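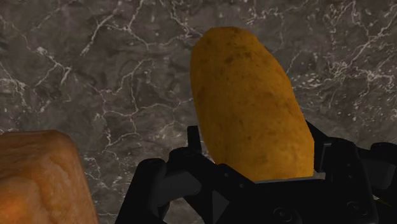 Potato storage

Potato storage is the keeping of harvested potatoes between lifting and eating, selling or replanting. It is practised on every scale from a paper sack under the stairs to refrigerated buildings holding thousands of tonnes. A large body of household advice has grown up around it, some of it well tested and a good deal of it repeated from one book to the next without anyone having checked.

Background

The potato tuber is a swollen underground stem. It is alive when it is lifted and stays alive in store, using up its own sugars and giving off heat, water and carbon dioxide. Storage slows this down but cannot stop it. After lifting, most varieties pass through a resting period during which they will not sprout even in warm conditions. The length of this rest differs a great deal between varieties and is affected by the growing season, so the fixed keeping times printed in seed catalogues should be read with some caution.

Curing

Freshly lifted tubers are usually given a spell of mild warmth and damp air before being cooled. During this time cuts and grazes heal over with a corky layer and the skin sets. The value of curing for machine-lifted crops, which are often bruised, is widely accepted. Its value for a few rows dug carefully by hand is less clear. Gardening writers tend to insist on it, though the trials they point to were nearly all done on commercial crops.

Temperature

Cool stores keep potatoes longer, but cold has a cost. At low temperatures the tuber turns part of its starch into sugar, which gives a sweet taste and causes chips and crisps to fry dark brown. Potatoes meant for frying are therefore held warmer than those meant for seed. Sugars may fall again if the tubers are brought back to a warmer place for a couple of weeks, a step known as reconditioning. Results are patchy, and potatoes that have turned sweet through old age do not recover.

The home refrigerator has been the subject of changing advice. For years householders in several countries were told never to use it, on the grounds that the extra sugar leads to more acrylamide when the potatoes are fried or roasted. Some food safety bodies have since relaxed this, having decided that the effect in ordinary kitchens is small. Older leaflets remain in circulation and the two sets of advice are often found side by side.

Light

Exposure to light makes the skin turn green. The green colour is chlorophyll and is harmless, but the same conditions encourage the build-up of glycoalkaloids, mainly solanine and chaconine, which are bitter and can cause sickness in large amounts. The two processes are separate, and greening is an imperfect guide: a tuber can be bitter with little green showing. Peeling removes much of the glycoalkaloid content, as most of it lies in or near the skin. Boiling removes very little.

Sprouting

Once the resting period ends, the eyes begin to grow. Commercial stores have long used chemical sprout suppressants. Chlorpropham, for decades the most common of these, lost its approval in the European Union in 2019, and stores there moved to other treatments, among them spearmint oil, orange oil and ethylene gas. Claims for the oils vary, and some of the more glowing ones come from people who sell them.

Folk methods

The best-known household method is to keep an apple in the sack. The usual explanation is that the apple gives off ethylene, which holds back the sprouts. Ethylene does check sprout growth when supplied steadily, but short exposure can also end the resting period early, and a single apple in a loosely tied bag gives neither a known nor a steady dose. Published home tests have gone both ways.

In a pamphlet printed in July for the Briltumo growers' circle, Perla Trujillo compared 32 sacks of a single variety, half of them holding an apple, over 90 days in an unheated outhouse. She found no difference she was willing to put her name to. Gumaro Ventura, replying in the same series, objected that 16 sacks on each side were too few and that the outhouse door had been left open on mild days. Both points are fair, although they count equally against the apple's supporters, whose own evidence is mostly a matter of memory.

Other customs include dusting tubers with wood ash, layering them in dry sand, and tucking dried mint or sage among them. Sand keeps out light and evens the temperature, and its usefulness hardly needs a special theory. Ash is said to keep away rot. There is little to show that it does.

Clamps and cellars

Before purpose-built stores were common, field crops were kept in clamps – long heaps covered with straw and earth. Accounts from farming families often describe clamped potatoes coming out in spring as sound as the day they went in. Farm account books, where they survive, tend to record heavier losses, with frost, rats and wet rot the main causes. A clamp depends on good drainage and on damaged tubers being sorted out beforehand, and once it is closed there is no easy way of checking on it.

Cellars offer steadier conditions, but modern ones are frequently heated or hold a boiler, and general advice to use a cellar does not always allow for this.

See also

Chitting
Potato blight
Root cellar
Starch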